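Review: the Cullel rack arm and its planning software, after a season in our server hall

Posted August 19, 2019

We run a small hosting hall at Urncombe with 137 racks on one floor and a staff of 5. In June last year the owners bought a Cullel arm to take over the routine unit swaps, meaning the pulling of failed servers and the seating of new ones. I am the shift lead and was asked to write up how it has gone, and I have put a version of that here for other halls our size.

The arm comes on a wheeled base. You push it to the rack, lock the base, and call up the job on a tablet. It is slower than a person. A swap that I can do in a few minutes takes it nearly twice as long, most of that spent lining up. It does not mind the low positions, though, and those were the ones we hated. Two of us have had back trouble from kneeling at the bottom of a cabinet with a heavy unit half out on its rails.

Over the season it did 382 swaps. I haven't got a clean figure for how many needed a hand, as the log lumps every stop together, whether it was a snagged cable or someone walking past the light curtain. The log is the weakest part of the product. We raised it with Evangelista, who sold us the thing, and they said a new version was coming.

What changed for us is mostly the shape of the shift. Before, you went round with a trolley and a screwdriver. Now one person sits with the planning software and works out the jobs, and another stands by the arm and deals with cabling, which it can't do at all. The standing by is dull. We tried leaving it on one person for a full shift and had complaints within the week, so now we change over at the break. No jobs went, but when a technician left for Ultmont the post was not filled, and people here noticed that.

The planning side is better than I expected. You build the cabinet in the software, place the arm, and run the reach before anything moves in the hall. The lowest unit is the test I always start with, because the forearm has to come in nearly along the floor and there is not much room for the wrist. If the elbow fouls anything, you find out at your desk.

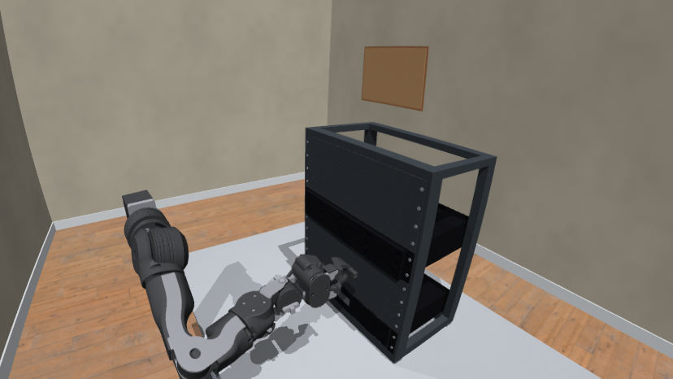 Conceição Esteves thought I was being generous about the software. She said it took her three shifts to build her first cabinet properly, that the training was one morning with a man reading from slides, and that anyone on nights had to learn it from a colleague. She also wanted it said that planning jobs is skilled work and our pay grades have not been looked at. I agree with her on both.

The service plan is extra and you will need it. The gripper pads wear, and we were told to change them every 500 cycles. They come in a bag with no part number on it.

I would buy it again for the low units. For anything at chest height we have mostly gone back to doing it by hand.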